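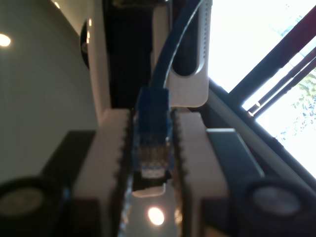
Intermittent link loss on port 3, Custari distribution board (Omero building, comms room)

Status: Closed
Priority: Normal
Raised by: Vimala Unnithan, Kostov facilities desk
Assigned to: Raghavendra Chowdary
Opened: 11 September 2022
Category: Network, physical layer
Equipment: Custari 3000, cover removed for access
Leads: Baudry, blue, booted, RJ45 both ends

Fault as reported

The label printer and the door entry terminal on the ground floor both lose their connection several times a day. They share a small desk switch which is fed from port 3 of the Custari. The drops last a few seconds, sometimes longer. When the link comes back, the terminal reconnects by itself but the printer has to be switched off and on. Nothing else on the Custari is affected. The users report that it is worse in the mornings, when the comms room door is in regular use, but I have no log to support this. — VU

First response

Thank you. Please confirm the following before I attend:

Whether the link lamp on the desk switch goes out during a drop, or stays lit with no traffic.
Whether anybody has moved or re-dressed leads in the comms room recently.
Whether the desk switch has been restarted, and if so whether it made any difference.

Please don't swap anything yet. If the lead is changed and the fault clears, we lose the chance to see which part was at fault. — RC

Reply from site

Link lamp goes out completely. It comes back amber first and then goes green. The desk switch has been restarted twice with no change.

On the leads: yes. The cleaners needed the floor clear for the sealing work, so the slack was lifted and tied higher up the rack. I was present for that and no plugs were pulled as far as I know. The printer complaints began in the same week. — VU

Notes from site visit

Port log exported from the Custari before touching anything. Port 3 shows repeated link down and link up events, with no errors recorded in between. Port 2 and port 6 are clean over the same period. No power events. Temperature normal.

An absence of frame errors between drops suggests that the pairs are good while the connection is made. A lead with a damaged pair will usually leave a trail of checksum errors, or it will negotiate at a lower speed and stay there. Port 3 comes back at gigabit each time. I therefore started at the plugs and left the in-wall run until last.

Step 1. Movement test with the lead in place. Ran a continuous ping to the desk switch. Moved the lead gently by hand at the Custari end, first along the line of the plug and then sideways. No effect along the line. Sideways movement away from the board dropped the link each time. Repeated at the desk switch end with no drops in any direction.

Step 2. Latch check. Pulled lightly on the plug in port 3 without pressing the latch. The plug came out. It should not have done. Either the latch was not engaging or the socket had nothing to hold it with.

Step 3. Inspection of the plug. Contacts bright and level, none pushed down below its neighbours. No cracks in the body. Latch present and springy, but when the boot is pushed fully forward it sits over the root of the latch and holds it partly down. In that position the latch cannot rise far enough to catch. The boot slides back with firm finger pressure and the latch then moves freely.

Step 4. Inspection of the socket. Contact springs in port 3 compared with those in port 2 under a torch. Same height, same spacing, no discolouration. No debris. The lip that the latch catches on is intact.

Step 5. Reseated the same lead with the boot drawn back. Distinct click. Light pull, plug held. Repeated the sideways movement from step 1 with the ping running and had no drops.

Interim finding

Plug in port 3 was never latched after the slack was re-tied, or was unlatched by it. Tying the leads higher put a sideways load on the plug where previously the slack hung below it. A latched plug would have tolerated the load. This one was resting in the socket on friction alone, so any disturbance to the bundle could lift the contacts clear.

I can't establish whether the boot was already too far forward when the lead was supplied. The remaining Baudry leads in the spares drawer were checked and all have the boot in the correct position. On one of them the boot could be pushed over the latch by hand with little effort. I have set that one aside and marked it.

Question from site

Are we all right to put the cover back on and call this done? Also, the desk would like to know whether the printer needs replacing, as somebody has already asked for a quotation. — VU

Response

Printer does not need replacing. Please cancel the quotation. It is slow to recover from a dropped link, but it is working as its manual says it should.

Leave the cover off until the lead has been replaced. The existing one works, but it has been under side load and I would prefer not to leave it in service. Replacement to be fitted from the spares drawer, as follows.

Fitting procedure for the replacement lead

1. Tell the ground floor that the terminal and printer will be offline for a few minutes. Put the door on manual.

2. Wear the wrist strap and clip it to the rack earth. The board is exposed with the cover off.

3. Cut the ties nearest the Custari and let the slack down before you touch the plug. Use snips with rounded tips, and keep the cutting edge facing away from the other leads.

4. Press the latch on the old plug and draw it straight out. Label it with the ticket reference and keep it.

5. Look at the new plug. The boot should stop short of the latch root. Press the latch and let go; it should return fully by itself.

6. Line the plug up with the socket so that the latch is on the same side as the catch. Ports on this board are mounted sideways, which makes it easy to offer the plug up the wrong way round. If it doesn't enter freely, take it away and turn it. Don't rock it in.

7. Push home with steady pressure, holding the plug body. Do not push on the cable or the boot. Feel for the click.

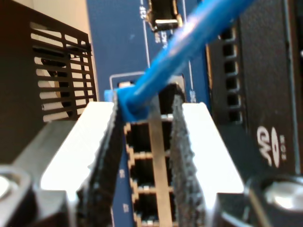 8. Pull lightly on the plug body with the latch untouched. It should stay where it is. If it moves at all, take it out and go back to step 5.

9. Check the port number against the Custari status page as well as the printing on the board. The characters beside the sockets are small, and on a dim day they are no use without a torch.

10. Route the lead so that the first stretch leaves the plug in an easy curve. There should be no pull on the plug when the rest of the bundle is moved. Tie it with hook-and-loop strap, loose enough that the lead can slide through. No nylon ties in this rack, please.

11. Run the ping for the length of a tea break, open and close the comms room door a few times, then check the port log.

Update from site

Replacement fitted as above with Raghavendra on the telephone. Offered it up the wrong way round the first time, as predicted. Second attempt went in cleanly and clicked. Pull test passed.

Status page shows port 3 up at gigabit. Ping ran without loss, including with the door going. Terminal came back without help. Printer had to be switched off and on, which the ground floor are used to.

I also ran the pull test on port 2 and port 6 while the cover was off. Port 2 held. Port 6 held, but its latch felt soft compared with the others — I left it in place and noted it. — VU

Response

Good. Leave port 6 as it is while it has no events against it. I have added a watch on that port so that a link down raises a ticket by itself.

Cover may go back on. Check that no lead is trapped under the edge nearest the hinge before you tighten the screws. Then look at the lamps once more with the cover closed. — RC

Update from site

Cover refitted, nothing trapped, all lamps as before. Nylon ties removed from the rest of that bundle and replaced with strap. Old lead is in a bag in the top drawer with the ticket reference on it. Quotation for the printer cancelled. — VU

Monitoring

Port 3: no link events since the replacement. Port 6: no link events. Watch on port 3 removed, watch on port 6 to stay until November.

Old lead tested on the bench with the boot drawn back. Passes on all pairs, including while being flexed at both ends. With the boot pushed forward it passes at rest and fails under side load. Result is consistent with what was found on site.

Resolution code: Physical connection, plug not latched
Root cause: Boot forward over latch, side load introduced when slack was re-tied
Parts used: One Baudry lead from site spares
Parts returned: One Baudry lead, one further lead withdrawn from spares

Follow-up actions

Baudry contacted about boot position. Awaiting reply, to be tracked separately from this ticket.
Pull test added to the Kostov checklist for any work that disturbs the comms room bundles.
Spares drawer to be topped up at the next visit to the Omero building.
Facilities desk to let us know in advance if the racks need to be lifted clear of the floor again.

Closed by RC with agreement of VU. Please reopen this ticket if port 3 drops again, and attach the port log before reseating anything.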